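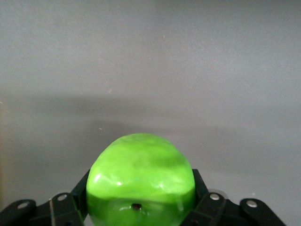 Why is a green apple green?

27 September 2021
By the Bilyk children's page

Apples can be red, yellow, pink or green. Many apples are green when they are small and young. Some kinds turn red later, and other kinds stay green also when they are ripe.

The green colour comes from a thing called chlorophyll (say it: KLOR-o-fill). It is the same green that you find in grass and in leaves. In a red apple, other colours grow in the skin and cover the green.

Why does an apple shine? The skin makes its own wax. The wax is very thin, and it keeps the water inside, so the apple does not become dry and wrinkled too quickly. If you rub an apple on your sleeve, it shines even more.

Now take a green apple from your kitchen and look at it slowly. Is it the same green everywhere? Often there are lighter and darker parts, and the top can be a little lumpy. Apples are not balls!

Turn the apple so the stalk points down. At the other end you find a small dark place called the calyx. In April, in the orchards at Gravevholm, the trees have flowers. The calyx is what is left from the flower, and it stays on the apple until you eat it.

Something to try: ask an adult to cut an apple across the middle. Inside there is a star with 5 points. In each point there is a little room for the seeds.

We use cookies to remember your settings on the Surkance website. Accept or read more.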